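Fault notes: hand-held grippers dropping cloth on bed-folding work

These notes cover the most common failure met when folding small cloths on a made bed with paired two-finger grippers: one jaw closes and the cloth slips out during the lift. They were written for the Waluvum bench team after a run of 600 folds in November, in which 28 lifts were lost, nearly all on the left-hand unit.

Before you start

Switch both units off before putting your own fingers near the jaws. A jaw that has stalled on a fold can still close when the fault clears. Check the pivot bolts by hand and nip up any that turn. Do not use thread lock on them — the joints need to come apart for cleaning.

Finding the fault

Close the jaws on a strip of paper and pull. If it slides out with no drag, wipe the fingertips with a barely damp cloth, let them dry and try again. Lint is the usual cause. If the paper still slides, the jaw is stopping short and the closing point must be reset. Compare left and right, as a matched pair should hold the strip equally well.

Next, try the cloth itself. Spread the gripper wide, lower it over a near edge and take up a double thickness. A single layer on a smooth sheet tends to skid ahead of the fingertips.

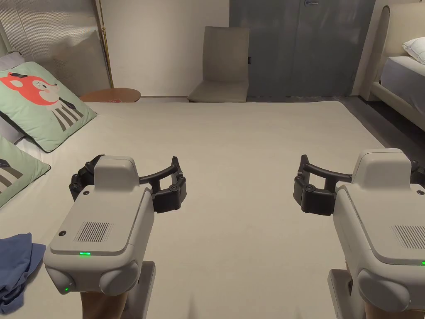
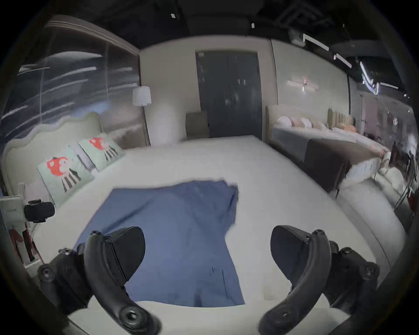
Blue cloth on the bed, jaws clear of it in both views.

If the sheet comes up with the cloth, you are pressing too hard. Raise the wrist slightly and approach at a shallower angle.

Aftercare

Clean the tips every six sessions and replace the pads at 4000 closures, sooner if the edges have gone shiny. Keep the vents clear of bedding when a unit is put down. A unit that feels hot at the housing should be switched off and left off until it has been checked — do not carry on with the other hand alone.

Contact the Gindiment workshop desk | © Gindiment | Back to top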